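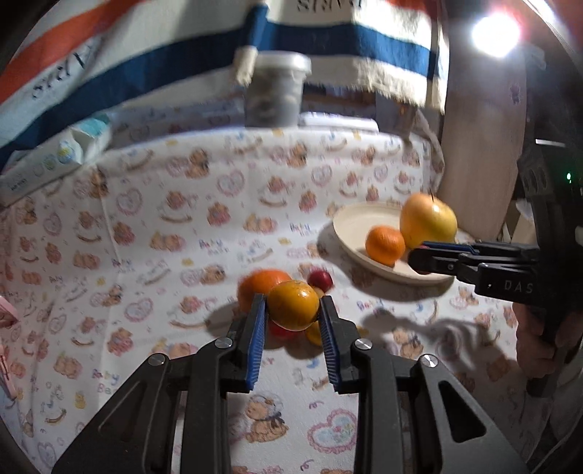
pipa_dulce: Yo no las guardaría juntas. Las manzanas sueltan etileno y a los cítricos no les viene bien tenerlas pegadas, por lo menos en verano.

Flakeveo33: En mi casa han estado siempre mezcladas y no se estropea nada. Eso sí, compramos poca cantidad, lo de tres o cuatro días.

pipa_dulce: Con tres días no lo vas a notar. Yo hablo de dos semanas. El año pasado compré una caja en Haddad y tiré casi 100 mandarinas.

norte_sur: ¿No sería que venían golpeadas? Las de Haddad pasan mucho tiempo en cámara. Desde que compro en el mercado de Plistis no he vuelto a tener moho.
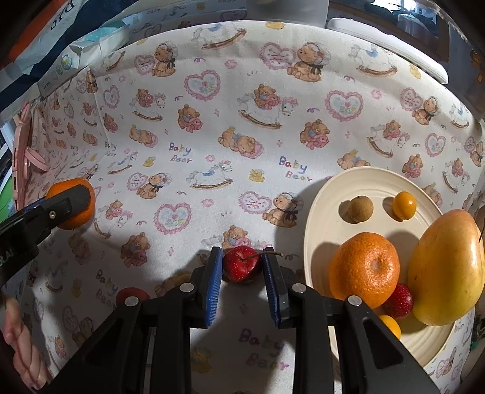
Respuestas sobre la nevera

Flakeveo33: Las manzanas, al cajón de abajo, en bolsa con agujeros y sin lavar. Con eso aguantan hasta finales de junio.

tejado7: No estoy de acuerdo con la bolsa. Se condensa agua y salen manchas. Mejor papel de cocina y cambiarlo cada semana.

Flakeveo33: Si tiene agujeros no se condensa. Otra cosa es que el cajón vaya lleno. 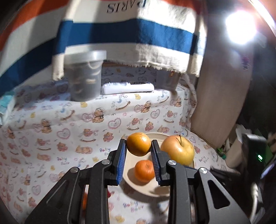

norte_sur: Para la mermelada uso 300 g de azúcar por cada kilo de fruta, que es menos de lo que ponen en Brultevau. Los cítricos los elijo pequeños y de piel brillante, como ese amarillo anaranjado, y los peso antes de pelarlos. Luego 200 ml de agua y fuego bajo.

tejado7: Con 300 g no se conserva fuera de la nevera. Yo no bajaría de medio kilo.

norte_sur: La guardo en la nevera, me dura un mes.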